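六月，晚上十一点过一点

今天把数据格式转换那一步做完了，顺便把训练和评估的对比重新跑了一遍。趁还记得，写下来。

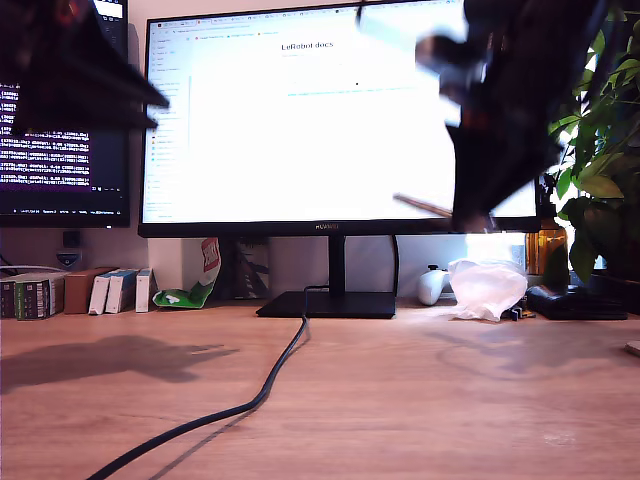 上午先处理旧数据。之前录的一共 722 条，分几批存，字段名不统一，早期那批连时间戳的起点都不一样。原来的读取脚本是 Nnamdi 写的，里面有三处针对不同批次的特殊判断，改一处就要连带测另外两处。我决定不再修补，直接按 LeRobot 的数据格式重新导一遍，以后大家都只读这一种。文档看了两遍，主要是看数据集那几节。关节角和夹爪开度放在同一个向量里，顺序必须固定，我在项目说明里写死了，谁要改先改说明。

导出中间断了一次，是磁盘满了。清掉 Wanance 那个项目留下的缓存以后重新开始，中午前导完。抽查时发现有一小批动作和图像差了几帧，图像比动作晚。原因不复杂：那批录的时候，动作取的是下发指令的时间，图像取的是写盘的时间。我按各自的原始日志对齐，对不上的直接丢掉，没有做插值。最后可用的是剩下的部分，丢掉的编号单独存了一个文件，Temitope 说论文附录里要列。

午饭在楼下吃的面。回来以后跟 Temitope 讨论了一个多小时实验设计，记一下结论。

我们要回答的问题其实很窄：示范数据里混入“纠正片段”，对策略的恢复能力有没有帮助。纠正片段指的是操作者故意把从臂带到偏离的位置，再拉回来，只保留拉回来的那一段。以前组里的做法是整条都留，包括带偏的那一段，结果策略学会了自己往偏处走。这一点 Nnamdi 去年就怀疑过，但没有单独做过对照。

现在定成三组：

- A 组：只有正常示范。
- B 组：正常示范加完整的纠正过程，带偏那段也在里面。
- C 组：正常示范加纠正片段，带偏那段去掉。

三组的总帧数拉平，不按条数拉平。我一开始想按条数，Temitope 不同意，她说纠正片段短，按条数算的话 C 组实际看到的数据少，赢了输了都说不清。她是对的。拉平以后纠正类的一共用 254 条，B 和 C 用的是同一批原始录像，只是裁的位置不同。裁切点由人标，标的人看不到分组。

任务还是抓小方块放进托盘，没有换。换成软的东西更有意思，但失败的判定会吵起来，先不碰。

下午跑训练。模型用的是 Kallitz 那套配置，动作分块长度没有动，学习率没有动，三组各三个随机种子。机器排队，只跑完了 A 组和 C 组各一个种子，B 组还在跑。训练损失两组几乎重合，从曲线上看不出差别，这跟上个月小规模试的时候一样，所以我不打算再拿损失说事，正文里只报真机结果。

真机评估做了一轮，起始位置用固定的那张表。正常起始下两组差不多。人为推偏以后，A 组常见的情况是停在半路，夹爪开合几次，然后慢慢漂走；C 组大多能回来，但回来的路线偏高，要绕一下才下去。Temitope 觉得绕路是因为我们拉回来的时候习惯先抬手，策略照着学了。我去翻了几条录像，确实每次都抬。这个要在写作的时候讲清楚，不然审稿人会以为是控制器的问题。

单个种子不能下结论，今晚的数字先不往表里填，只在日志里留着。

另外一件事。Nnamdi 提出评估时推偏的幅度不一致，靠手推，有轻有重。他建议改成由程序在固定时刻给目标位置加一个偏移，方向从几个固定值里抽。我同意，下午花了一点时间写好，接在控制循环前面。试的时候第一版有问题：偏移一下子加上去，从臂抖得很厉害，螺丝都松了一颗。改成在几拍之内渐变，就平稳了。缺点是这种扰动和真人推的不完全一样，策略读到的关节状态跟目标之间的差比较规整。折中的办法是两种都做，程序扰动作为主要结果，手推的放在补充材料里。

傍晚 Ambrosio 那边来消息，问能不能把转换后的数据给他们一份。我说等丢弃编号核完再给，免得两边版本对不上。Prodedus 的共享盘还没有开权限，正好也不急。

还有评估记录的写法。之前只记成功和失败，后来回头分析时什么都查不出来。从今天起每次多记几项：第一次接触方块的时间，失败时夹爪在哪一段，有没有触发限位。到收工为止，日志里控制循环的超时告警累计 2,092 次，比我以为的多。大部分集中在网页和训练日志同时开着的时候，说明评估跟日常用的机器还是应该分开。先把采集进程的优先级提上去，看明天能降多少。

写到这里去看了一眼，B 组第一个种子跑到一半多，没有报错。

明天要做的：

1. 核对丢弃编号，发给 Temitope。
2. 从臂的螺丝全部紧一遍，重新标零点，标完以后 A、C 两组今天的真机结果作废重测。
3. B 组跑完后先测程序扰动，手推的放后面。
4. 回 Ambrosio 的消息，把字段顺序那一页一起附上。

第二条有点费时间，但零点要是变过，今天的数就没法跟后面的放在一起比。肩膀有点酸，先睡了，训练让它接着跑。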